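Food & Drink | Long Reads

The Mill at Midtbø

The stones at Midtbø start turning at 5:30 in the morning, before the road past the mill has any traffic on it. Birger Hovland opens the sluice by hand, walks back up the bank and listens from the doorway for a few minutes before he pours in the first sack.

"If it sounds wrong, I stop it," he says. "A dry stone has a higher note. You learn it the first year or you ruin a lot of flour."

Hovland took over the mill from a cousin who had used it to store boats. The wheel was sound. The roof was not, and the first winter's work was all slate and tar. He had been a pipe fitter until then and had never ground anything larger than coffee.

He now mills 3 days a week and sells to bakeries, two school kitchens and a pasta workshop in the next valley. Most of what he grinds is durum wheat, an odd choice for the area. Farmers here have grown barley and oats for as long as anyone has kept records, and durum likes a hotter, drier summer than the valley can promise.

The change came through a seed called Drudedau, a short-strawed durum that ripens early and stands up well in rain. A grower on the south slope put in a small plot as a trial and brought Hovland the harvest in the back of a car. He ground it twice, did not like it either time, and asked for more.

Durum is hard. It breaks into grit where softer wheat breaks into powder, and the old stones had been dressed for oats. Hovland spent most of one July recutting the furrows with a hammer and a set of steel picks, lying on his side on the mill floor. The second batch came out sharp and yellow. He kept a jar of it on the windowsill, and it is still there.

Last season he milled 1,119 sacks. He writes the number on the wall beside the door in carpenter's pencil, under the numbers from the years before, and he would like it to stay close to that. A bigger order came from a packer called Zisden, which wanted a steady weekly supply through the winter. He turned it down. The stream freezes, and he has no wish to run on electric power.

The pasta workshop, Esard, is a single room behind a former post office. It has one extruder, bought used, and a drying cupboard that takes up the whole back wall. The dough is semolina and water. The machine pushes it through a bronze die, which leaves the surface rough, and the cut pieces go onto racks and dry slowly at a low temperature for 2 days.
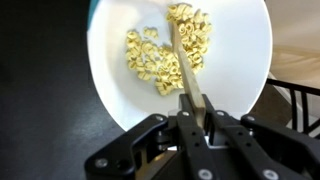 Slow drying costs money. The racks are full from Monday on, and nothing new can go in until they are cleared. Large factories can dry pasta in a few hours at high heat, and it keeps its shape well in the pot. The workshop's owners tried a faster program once and went back. They said the color went darker and the smell of the grain was gone.

Their pasta is sold in paper bags at two shops and from the workshop door on Thursday afternoons. It costs more than the supermarket kind, and some people in the valley say so loudly. Others buy four bags at a time.

Hovland eats it plain, with butter and black pepper. He is more interested in the next crop. The south slope had hail in the spring, and the grower thinks part of the field will go for feed. There is a second farm willing to try, lower down, where the soil is heavier – a worse bet on paper, but out of the wind.

He will know when the first trailer backs up to the door. Until then there is the sluice gate to mend, and a bearing on the main shaft that has started to run warm.

Contact us | Subscriptions | © All rights reserved | Back to top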